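Kunov opens up Gimico, its toolkit for turning hand-held gripper recordings into robot motion

21 September 2023 – I'm Pylyp Kovalchuk, I lead the software side at Kunov, and today I get to tell you that Gimico is out and free to download. I've been itching to write this one since April!

Gimico takes recordings made with hand-held grippers and turns them into paths a robot arm can follow. You pick up a pair of grippers, do the job yourself, and the software tracks the marker cubes, cleans up the timing and gives you a file your planner can read.

What's in this release

The tracker is the big one. Our old version lost the cubes whenever a wrist turned too far, and we'd spend the afternoon patching gaps by hand (I did a lot of that patching, and I don't miss it). The new one carries a pose through short gaps and flags the long ones so you can decide what to keep.

We tuned it on 1,542 recordings of kitchen and tabletop jobs, and 238 of those are included with the download. There's also a replay viewer, which draws both grippers on one timeline – handy when the left hand is doing one thing and the right hand another.

The team at Söderlund has been running early builds with their own planner, and they sent us 37 bug reports. Thank you, I think! All of them are closed.

Getting it

Gimico runs on an ordinary Linux desktop. The installer, the sample recordings and the setup guide are on the Kunov downloads page. If you already use Drikier for calibration, your old files will load as they are.

Questions go to me, Pylyp, through the press form on our site. I'm happy to do a call or walk you through the viewer.

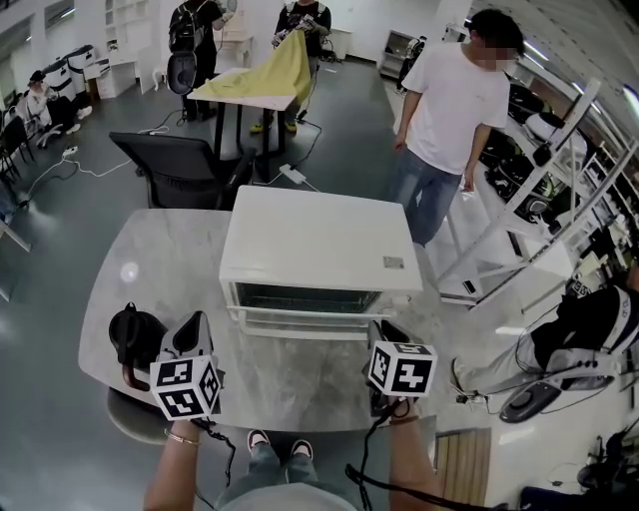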